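We use cookies to improve your reading. OK

Chapter 5: Sorting the Wash

I learned laundry the hard way — one black sock, a load of white shirts, and 10 gray collars by dinnertime. So we'll start with the pile, before soap or water or any dial! Pull the darks away from the whites and check inside sleeves, where small things love to hide.
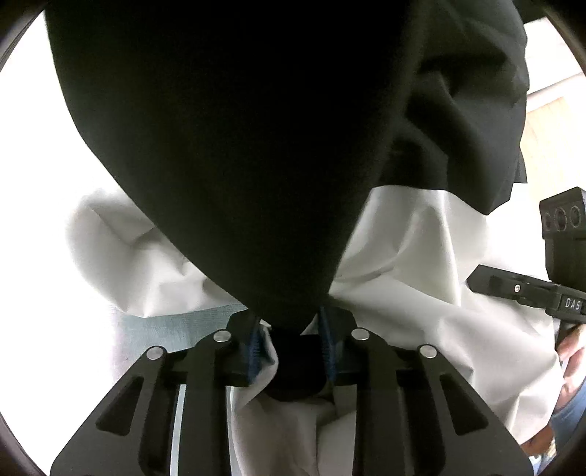

Ekua Abugri writes that she sorts by weight first and color second, and her towels have never complained. Try both ways this week.

Last updated: October 22, 2022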